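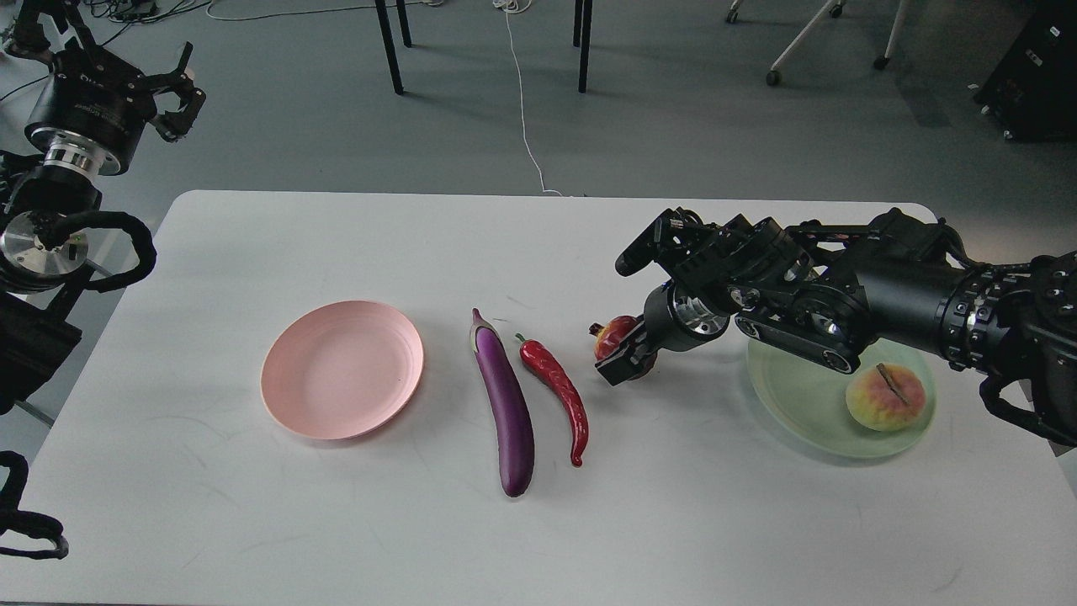
Unnamed note in pencil at the top of my last page: whoever keeps writing "fruit plate" and "veg plate" should pick a side on the chili, the list has it under both. Fair. Chili is veg from now on, fixed it in the Stisik list.

Wednesday, table work, started late.

Plates: pink = vegetables, green = fruit. Keep it that way, the old sheets had it reversed and half the notes from April are useless for it. Pink on the left, green on the right.

Produce today: eggplant, chili, pomegranate, peach. All artificial. The Pumulier box is labeled 37 pieces but the lid list has no second eggplant on it, and we do have 2. Add by hand until somebody reprints.

Notes on the pieces
- eggplant, long and glossy, wants to roll if you lay it crosswise. Lay it with the stem to the far side.
- chili: hook end toward the near edge. light as anything, a sleeve will move it
- pomegranate - crown makes it rock. Set it down twice if needed.
- peach ok

Row goes in the middle of the table, a plate at each end. Leave room between peach and plate or the thing gets crowded. Wiped table before lunch with the Hititz spray, scuffs dont come off, stop trying. 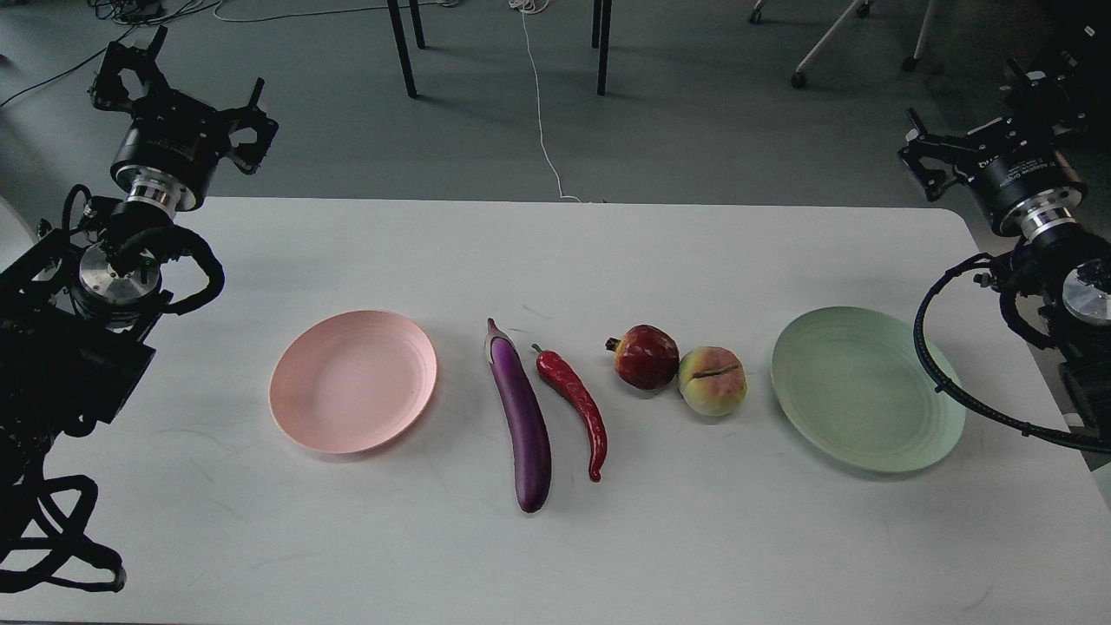

Do the two fruits have to be apart in the starting row? Close is fine, the sheet only asks for the order left to right.

Order again for whoever does the next sheet: pink plate, eggplant, chili, pomegranate, peach, green plate. Unnithan layout has the peach first, ignore it for now, we'll get to it after the 100 series.

Finished layout with the extra eggplant: both eggplants and the chili on pink, pomegranate and peach on green. Long dark eggplant hangs over the rim a bit, counts as on the plate. Peach up against the pomegranate, also fine. 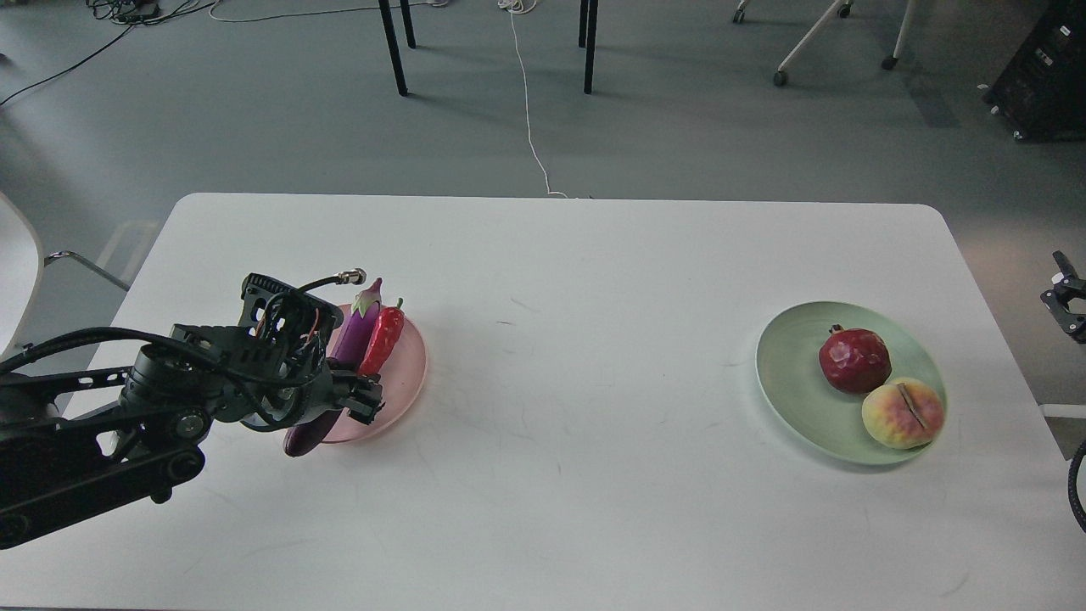 To do
- reprint lid list w/ second eggplant
- label under each plate, tape not marker
- order more wipes (Hititz, the big tub)
- renumber sheets from 2000 up so they dont clash with the Unnithan ones
- move chili to veg on the wall copy too, forgot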